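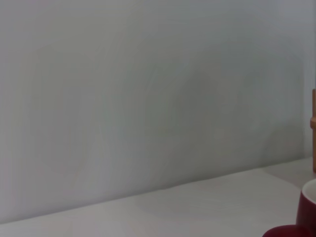
Low-Budget Horror and the Empty Room
Film Studies project report
Fatima Obi

Aim

My project looked at how cheap horror films use rooms with very little in them. I wanted to know if viewers find a bare set more or less frightening than a full one.

Method

I chose two films with a similar plot. Drilludier is set almost wholly in one flat with hardly any furniture. The Esfahani House takes place in a large home full of clocks, dolls and old paintings. I timed every shot in the first 70 minutes of each. I then showed one clip from each film to 47 students at Bindinmont College in March and asked them to fill in a short form.

Results

Drilludier had 205 shots and The Esfahani House had 514. The shots in Drilludier were therefore much longer on average. Most students rated the Drilludier clip as the more frightening of the two. Several wrote that they kept searching the walls for something. The most common complaint about The Esfahani House was that the music gave the scares away. 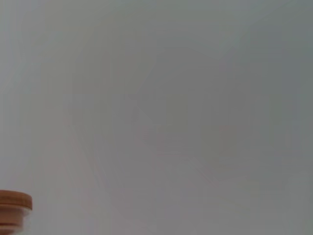 Figure 1. Plain grey surface with faint changes of tone.

Discussion

The result fits what I expected, but the clips were not a fair match. The one from Drilludier has no speech, and the other has a long argument on the stairs. A few students had also seen The Esfahani House before, and I did not ask about this on the form. I had planned to include a third film, Moton, but could only get a dubbed copy with four minutes missing.

If I did the project again I would play both clips without sound and change the order for half of the group.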